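The Long Afterlife of a Slow Computer

My father-in-law, Nicanor Casado, owns 2 computers. One of them works. The other lives under the stairs beside the good suitcase, and he refers to it as "the spare," in the tone other men use for a second son.

I bring this up because I recently tried to clean out our own closet and found that I am no better than he is. There was a tower in there I bought when I lived on Llorente Street and believed I was going to edit films. There was a laptop with no battery. There was a shoebox of cables for things I no longer own, and one cable for something I am fairly sure I never did.

People have always been bad at this. The town of Emberg, where we live, keeps a household inventory from 1719 in a glass case at the library, and among the bedsteads and kettles the clerk has entered "a clock, stopped." Whoever owned that clock had plans for it. You can feel them, three centuries on, meaning to get around to it.

A stopped clock at least has a face. An old computer is a beige or black box that gives you nothing to look at, and still we carry it from apartment to apartment, up flights of stairs, wrapped in the blanket we should have used for the lamp. Ask why and you will hear about the photos. There are always photos on it. They are always of a birthday.
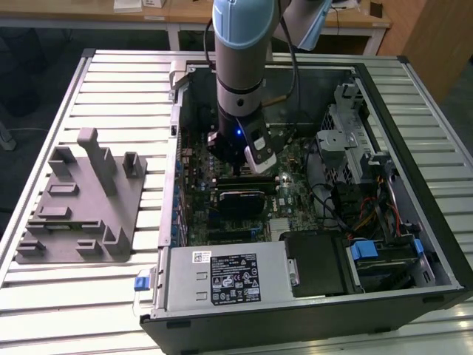

I called Greltudeo, the repair shop by the bus station, to ask what mine was worth. The man on the phone was kind about it. He asked how old it was, and then he asked again, more slowly. He offered me 30 dollars for the whole closet, provided I brought it to him and kept the shoebox.

So I asked Nicanor instead, over lunch. He was appalled. Thirty dollars! He had once paid 283 for memory alone, at a store called Brellar that is now a place to get your eyebrows done, and he still had the receipt, and would I like to see it? I would not, but I did. It had faded to a pale lavender and you could read the total only because he had gone over it in pen.

His view is that a thing holds the value of whatever you gave up to get it. He skipped a fishing trip for that memory. The fish are presumably part of the price. My wife's view is that the closet was meant for coats.

I have come around to something in the middle, a position that pleases neither of them. The birthday should come off the machine and go somewhere you will look at it. After that, what's left is metal and plastic and a certain amount of pride, and somebody else may as well have the use of it. A board that bores you to tears can be just the one a stranger needs to finish a repair. I find this a cheering idea, and I have now been cheered by it for more than a month without moving a single box. 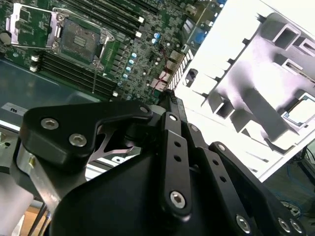
What to Keep

Keep the photos, obviously. Keep the power cord, if it fits something you still turn on. Keep one mouse, since yours will die on the night something is due.

The film-editing tower can go. I opened the project folder before I wrote this, in the spirit of fairness, and it held a single file called "ending_final," with nothing in it. Nicanor has offered to store it for me under the stairs.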